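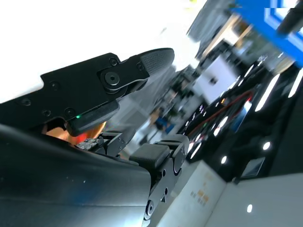
What do you do with a dead woman's rock collection? You wash it, apparently, one piece at a time, in the kitchen sink, with a toothbrush.

I'm getting ahead of myself. My aunt Davina Sutherland left me her house in Asthorpe, and with the house came the rocks. Boxes and boxes of them! Under the bed, in the linen closet, in the oven (the oven!), and one very heavy biscuit tin on top of the fridge that nearly took my foot off. I'd driven up to clear the place in a weekend. I had trash bags and a good attitude and a playlist.

Callum came over from next door before I'd even gotten my shoes off. Callum Pringle, twenty years her neighbor, and I'd met him maybe three times, always at Christmas, always holding a plate.

"You're not throwing those out," he said, looking at the box I was carrying to the curb.

"They're gravel, Callum."

He put his hand in and pulled one up and held it at the window over the sink, and I'll give him this, it did sparkle. Gray and crumbly, the kind of thing you'd kick off a path, but when he tipped it the whole side of it lit up. Then it left a smear of grit all down his cardigan.

"She got that at Niritz," he said. "The summer she went with Greer."

Well, I didn't know any Greer. I knew my aunt had been a school secretary and hated cilantro and once made my father pull over on the highway so she could be sick into a hat. I'd never heard of Niritz either, and I certainly never knew there had been a summer.

So I put the kettle on and the box came back inside.

It took us all Saturday to get through the bedroom ones. Callum washed and I dried, and then I'd set each piece on a towel on the table next to its label, if it had a label, and about half of them did, in her tiny slanting handwriting on the backs of bus tickets. Mostly it was just a place and a word or two. "Jardine, by the gate." "Rallo, rained." "Rallo again, worse." There was one that only said "no" and we looked at that rock for a good long time, I can tell you.

Some of them you couldn't wash at all. The glittery gray ones just came apart in the water, and after we'd lost a corner off the first one (I fished what I could out of the drain with a teaspoon) Callum said to leave those and brush them dry. I used her blusher brush. I think she'd have been furious, and then she'd have tried it herself.

Around supper I opened the biscuit tin. No biscuits. There were 26 pieces wrapped in newspaper and every single one was from Niritz, and at the bottom an envelope with a letter in it that had been folded and unfolded so often it was coming apart at the creases.

"Dear D," it went. "I have the other half of each of these, so if you ever want to check that they fit, you know where I am. Eleven steps up and mind the loose one. G. Cairns."

That was the whole letter. I read it out loud and Callum turned the faucet off and stood there dripping on the linoleum.

"Did she ever go?" I asked him.

"She went to the bus stop," he said. "I saw her. She had her good coat on and a bag. And then she was back in time for the news."

"When was this?"

"You'd have been small."

I got the pieces out again after he went home. Now that I knew, it was obvious, each one had a flat side, a broken side, and the rest was rounded off the way a stone is when it's been lying around minding its own business. I ran my thumb over the breaks. I got glitter on the table, on my sleeve, in my tea. I was still finding it in the butter the next morning.

The playlist never got played, by the way. I did manage to clear the linen closet, and the oven, and I filled four trash bags with magazines and one with nothing but shower caps. The labeled rocks are in egg cartons now, in order of place, and the ones that just say "beach" are in the bath until I think of something.

And I looked up the address. It was on the back of the envelope, very small, in the same ink. The house is still there. There's a phone number for a G. Cairns too, which doesn't have to mean anything, Callum says, it could be a son, it could be a Gordon. He said this while wrapping the biggest of the Niritz pieces in a clean dish towel and putting it in my purse.

The bus goes at ten past nine. I've got my aunt's good coat on, because I only packed for a weekend of garbage, and there's something gritty in the left pocket that I haven't taken out to look at yet.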